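Section 4. Boards: laying out, cleaning, joining and hanging

Okay, you've got the track up (Section 3) and the wall has stopped dropping dust on everything. Now we get to the boards themselves. I wrote this part of the guide after putting up the Tunska wall system in two rooms of my own, and then again for my sister, so you're getting the order I ended up with and not the order on the folded sheet in the carton. The sheet has you hang the first board straight away. Please don't do that!

What you need for this section

The big plain board (no frame, matte face)
The framed whiteboard, with its four corner pieces fitted
The Skevon hanger clips, in the small bag
Two soft cloths, one damp and one dry
A pencil and a tape measure
A second pair of hands for step 9 and after

Note: if your clips came in a bag marked Farquharson, they're the older kind. They fit the same track but they hook in from the bottom, so skip to "Older clips" near the end before you do step 8.

4.1 Laying the boards out

1. Clear a patch of floor bigger than you think you need. Carpet is best. If all you have is tile or hardwood, put a blanket down first, and shake it out, and then shake it out again.

2. Run your hand over the patch. I found a staple this way, and I'd vacuumed.

3. Lay the big board down first, writing face up. Lower one long edge to the floor and let the rest follow slowly – if you drop it flat, the air underneath makes it skate off sideways and you'll chase it into the baseboard.

4. Set the framed board on top so it overlaps the big one. You don't have to line anything up yet. I like having them both down together (mine were at all sorts of angles) so I can look at the two whites side by side. They won't match exactly. The plain board is duller than the framed one, and it's better to find that out on the floor than on the wall.

Caution: set the framed board down, don't slide it. The frame has a lip on the back that will happily plow a line across the matte face, and that kind of line doesn't wipe off.

5. Check the corner pieces on the framed board. Each one should sit tight against the aluminum with no gap you could get a fingernail into. If one is loose, push it in with your thumb. No hammer, and yes, I'm looking at myself.
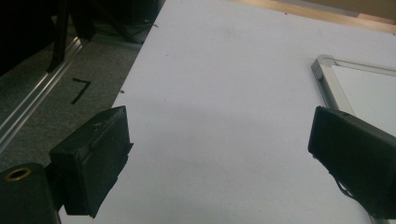
Consuelo Huamán wrote in to say that I'm too relaxed about specks, and that with a matte surface she goes over every inch with a damp cloth before the framed board gets anywhere near it, since one bit of grit caught between the two will leave a mark for good. She also wants me to tell you to lift the top board off completely each time you need to move it, even if it's only an inch.

Fair enough, Consuelo! I've moved the cleaning up so it comes before any shifting around, and here's how I do it now.

4.2 Cleaning before you hang

6. Lift the framed board off and lean it somewhere safe, face to the room. Wipe the big board with the damp cloth, working from the middle out toward the edges. Little dark specks usually lift with the first pass. Smudges take longer. If a speck stays put, hold the damp part of the cloth on it while you count to 40, then try again. Don't pick at it with a nail (or a key, or a butter knife).

7. Go over it with the dry cloth. Then do the framed board the same way, and run a corner of the cloth along the inside of the frame where the dust likes to sit.

Note: plain water is fine for this. I tried the Brimeo spray on an offcut of the matte board and it left a faint shine that I could only see from the side, but once I'd seen it I couldn't stop seeing it. On the framed board I use it all the time with no trouble.

4.3 Clips and hanging

8. Turn the big board over onto the clean patch and mark the clip positions on the back in pencil. The outside clips go 309 mm in from each end. Measure from the board's edge both times and don't measure from one clip to the other, or any small mistake gets carried along. Press each clip on until it clicks. If it doesn't click, it's probably upside down.

9. Get your helper. Stand at opposite ends, tip the board up onto its long edge, wait a second, and then lift together. Bend your knees, keep it upright, and agree on who's walking backward before anybody walks.

10. Hook the clips over the track from above. You'll feel the weight go. Keep hold of it anyway until you've each checked the clip at your own end.

Caution: the track is rated with the screws in every hole. If you left some out in Section 3 thinking you'd come back to them, this is when you come back to them.

11. Hang the framed board. It's lighter and I've managed it alone, though I was a bit pink in the face by the end. Leave a gap of 2 mm between it and the big board. A folded postcard makes a good spacer.

12. Stand back by the door and look. If the top edges don't agree, turn the little screw in the clip on the low side a quarter turn at a time. Clockwise raises the board.

Older clips

The Farquharson clips hook in from below and lock with a tab. Hang the board a touch high, let it settle, then push each tab in until it's flush. There's no height screw, so all your leveling has to be done on the track. If you're buying the parts new, get the Skevon ones and save yourself an afternoon.

A word about spacing for long walls

My sister's wall had room for a track of 1,295 mm above her desk and a shorter one past the window, and she wanted the boards to look like one long strip. It works, but hang the board nearest the window first and work back toward the desk. We did it the other way and ended up with the leftover space exactly where the curtain bunches.

13. Give everything a day before you write on it. I know, it's sitting there all clean and you've got the markers out – but the clips do settle a little overnight, and it's much easier to nudge a blank board than one with your whole month on it.

The pen tray is in Section 5, along with the magnets.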